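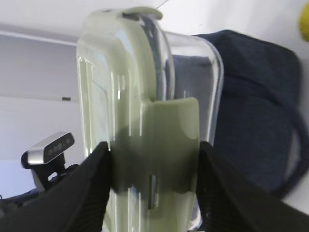 Teleoperation Station Checklist, Two-Arm Bench
Site: Durton
Task set: Prokwood, bag and container handling
Date of check: 25/05/2022
Checked by: Eugénie Lacroix

Mark each line OK, Fix or N/A. A line marked Fix stops the session until it is signed off again. Comments go under the section they belong to.

1. Before power

Emergency stop within reach of the operator's chair: OK
Second stop at the door side, button released: OK
Arm bases tight, no play when pushed by hand: OK
Cables free through the full swing of each arm: Fix, then OK
Floor clear behind the operator: OK

Comment: The cable loop on the left arm was catching on the bracket at full reach. Moved the tie one link back and swung the arm by hand end to end four times. Signed off at second check.

2. Grippers

Finger pads seated and not lifting at the edges: OK
Ridges on the pads clean: OK
Grip force limit set to the Prokwood value: OK
Gripper opens when the operator lets go of the trigger: OK
Gripper holds when the link is lost: OK

Comment: Pads wiped with a dry cloth only. Last December somebody used a spray cleaner and the clear containers slid for a week. For the latch-lid containers, take hold low on the walls and keep the lid free. If the plastic bows in, stop and back off before lifting.

3. Wrist cameras

Camera brackets tight on both arms: OK
Lenses clean: OK
Image width reads 1920 on the operator's screen: OK
Delay between hand and picture acceptable to the operator: OK

Comment: Left bracket screw took a quarter turn. It took a quarter turn last time too. Needs thread lock, parts request sent to Debnath.

4. Hand control

Leader handles return to rest without help: OK
Left handle moves left arm, right handle moves right arm: OK
Slow mode on for the first demonstration of every session: OK
Operator has read the Plerkia handover notes: OK
Operator's sleeves and lanyard tucked away: OK

Comment: The left/right line looks silly on paper. It stays. The handles were swapped after the last repair and it was found with the arms live.

5. Soft items and zippers

Bag stands by itself before the arms come in: OK
Only one gripper closes on the bag at first, the other waits clear above it: OK
Zipper pull can be reached without crossing the arms: OK
No pulling on the zipper with the bag held by the handle loop: OK
Nothing sharp or breakable packed in the bag: OK

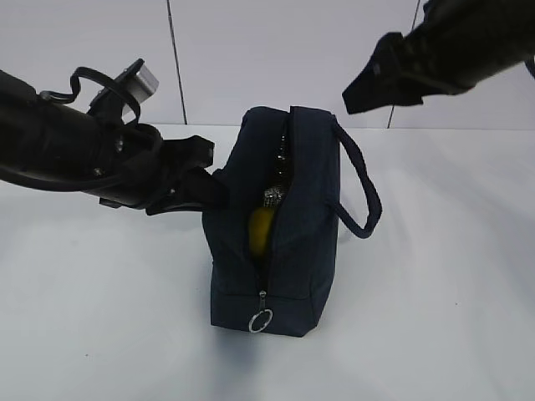

Debnath wrote back on this section that the waiting arm should be parked higher. With new operators the right hand drifts down while they watch the left one, and they don't notice until the arms are close. Debnath would also like the zipper demonstrations kept short, with a rest for the hands after each set, as tired operators squeeze harder.

Reply, E.L.: Agreed on the rest. Parking height to be tried with the next new operator before the line is changed. Until then the trainer calls out when the right hand drops.

6. During recording

Nobody reaches onto the table while the arms are live: OK
Table reset by hand only with both arms paused: OK
Failed demonstrations marked as failed and kept: OK
Session stopped at once on any contact between the arms: OK, none this session

Comment: The log shows 138 demonstrations started and 111 kept as good. The rest are marked failed, mostly dropped zipper pulls. Please don't delete these. The Prokwood people want them.

7. Shutdown

Arms brought to rest position before power off: OK
Grippers left open: OK
Handles covered: Fix
Log copied and session closed: OK

Comment: One cover is missing. Using a clean cloth for now.

Open items

Thread lock for the left camera bracket.
Handle cover, 1 needed.
Parking height for the waiting arm, see section 5.

Station released for use in slow mode and normal mode. Next check due after 2 weeks or after any repair to the arms or handles, whichever comes first.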